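Home | Reviews | Kitchen | Workshop | About
Print this page | E-mail to a friend

Skadbridge Canton gripper kit, after 3 months
by Selina Ortner

I went back and forth over this one all through July, with my budget on the back of an envelope! The Canton costs $800 with the wrist camera, and I had set aside $450 more for a stand, cables and the odd repair. It's a lot for a small kitchen-testing outfit like ours, but I'd buy it again.
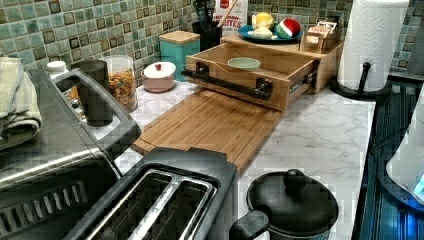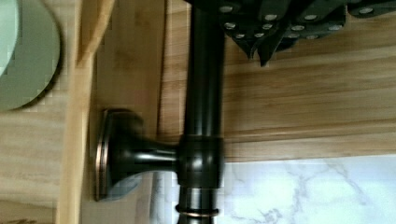
Price the whole job before you order, and I mean every last bit of it. The kit assumes you already have an arm, and the Flenier mount we needed came as a separate charge (I did grumble). Think about what you'll ask it to reach, too. A wooden drawer box with a bar handle is one kind of job, and a glossy dark pipe with bright highlights running down it is quite another, so put some money by for better lamps if your place has much shiny metal. I wish I had done that first.

The manual is friendly, the fingers swap easily, and Seneviratne, who sold us ours, answered all 3 of my long e-mails. Spare fingers are pricey, so order a set up front and save on the shipping.

Print this page | E-mail to a friend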